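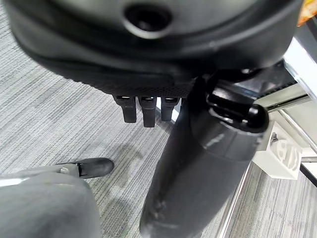 Fórum > Casa e escritório > Cadeiras e ergonomia
Tópico: Mesh ou espuma pra quem fica o dia inteiro sentado?

tabua_rasa
Jan 27, 2019
Pessoal, preciso trocar de cadeira e tô travado. Trabalho em casa com tradução, sento de manhã e levanto pra almoçar, depois sento de novo até escurecer. A minha atual é de espuma, comprei usada, já afundou do lado esquerdo (eu sento torto, sei). Tô entre a Nomeck de tela e uma Kalinowski estofada. A Nomeck saiu por 1266 no site, frete à parte. Moro em lugar quente, sem ar. Alguém usa assento de tela todo dia? Cansa?

marmitex
Tela no encosto sim, tela no assento não. Tive 2 e as duas marcavam a coxa. Espuma boa, densidade alta, e pronto.

lu_do_quinto
discordo total. uso assento de tela faz anos e não volto. no verão com espuma eu levantava grudada na cadeira, um nojo. marca a coxa se a borda da frente for dura, aí é culpa do modelo

marmitex
Borda da frente dura é praticamente todo modelo barato, né.

lu_do_quinto
barato sim. mas ele tá falando de 1266, não é cadeira de mercado

prumo_e_nivel
Vou meter a colher. Antes de material, olha regulagem. Altura do braço, profundidade do assento, apoio lombar que suba e desça de verdade. Cadeira com tela maravilhosa e braço fixo é dinheiro jogado fora. Qual a sua altura, tabua_rasa? E a mesa, é alta?

tabua_rasa
Sou baixo. A mesa é de jantar antiga, alta demais, já vi que o problema começa aí. Hoje uso uma almofada em cima da espuma afundada, fica uma gambiarra horrível. O pé mal encosta no chão.

prumo_e_nivel
Então pronto, achou metade da dor. Apoio de pé primeiro. Se a coxa fica pendurada na borda, qualquer assento vai marcar, tela ou espuma.

cafe_requentado
Kalinowski eu tenho. Comprei em novembro, na loja mesmo, sentei em tudo que tinha lá. Espuma firme, no começo achei dura demais e quase devolvi. Depois de 2 semanas acostumei. O tecido pega pelo de gato que é uma beleza – se tiver bicho, foge. Esquenta? Esquenta. Mas ventilador resolve.

lu_do_quinto
ventilador embaixo da mesa kkkk já fiz isso

marmitex
Falei. Espuma firme e ventilador.

fio_solto
Ninguem vai falar da Furkusari? Importada, tá 3126 na última vez que vi, mas é outro nível. Regula até o pensamento.

prumo_e_nivel
Fio_solto, mais que o dobro do que o cara quer gastar. E peça de reposição, onde acha? Quando o pistão for embora ele vai esperar quanto tempo?

fio_solto
pistão é padrão, troca em qualquer lugar

prumo_e_nivel
Nem todo. Tem cone diferente, tem comprimento diferente. Mede antes de comprar. Já vi gente serrar capa plástica pra caber, não recomendo.

fio_solto
Tá, mas aí é azar. A maioria serve sim. E coluna não tem preço, vai gastar em fisioterapia depois.

marmitex
Esse papo de "coluna não tem preço" é como vendedor empurra cadeira cara. Levantar de hora em hora é de graça.

lu_do_quinto
nisso eu concordo com o marmitex, pasmem

cafe_requentado
Tabua_rasa, dica: vê se na Loltstead ainda tem mostruário. Lá dá pra sentar com calma, ninguém fica em cima. Vai de tarde, com a coluna já cansada, de manhã toda cadeira é boa. E leva o sapato que vc usa em casa (ou vai de chinelo mesmo).

tabua_rasa
Boa, fica a dois ônibus daqui mas dá. Eles têm a Nomeck também?

cafe_requentado
Tinham a preta, com tela. A cinza só por encomenda. Liga antes.

lu_do_quinto
quando sentar, chega bem pra trás, encosta as costas e vê se sobra espaço entre a borda e a parte de trás do joelho. uns dedos. se não sobrar, o assento é fundo demais pra você e esquece, mesmo sendo linda

prumo_e_nivel
Isso. Pra quem é baixo é o que mais pega. E confere a altura mínima na ficha, não a máxima. Todo mundo olha a máxima.

marmitex
E passa a mão na costura da tela, na borda. Se já tá áspera na loja, imagina depois rasgando calça. Foi assim com a minha segunda.

tabua_rasa
Anotado. Vou comprar o apoio de pé já, esse é barato, e semana que vem passo na Loltstead. Por enquanto tô mais pra tela por causa do calor, mas vou sentar na Kalinowski tb. Esse lance da profundidade eu nem sabia que existia.

fio_solto
senta na Furkusari se tiver. só senta

prumo_e_nivel
Aí é maldade.

lu_do_quinto
volta pra contar! e mede a mesa antes de sair de casa, se o braço da cadeira não entrar embaixo vc vai xingar todo dia

tabua_rasa
Medindo agora. Tem uma gaveta no meio que atrapalha tudo... alguém já tirou gaveta de mesa antiga sem estragar o trilho?

marmitex
Abre outro tópico, em marcenaria o pessoal responde rapido.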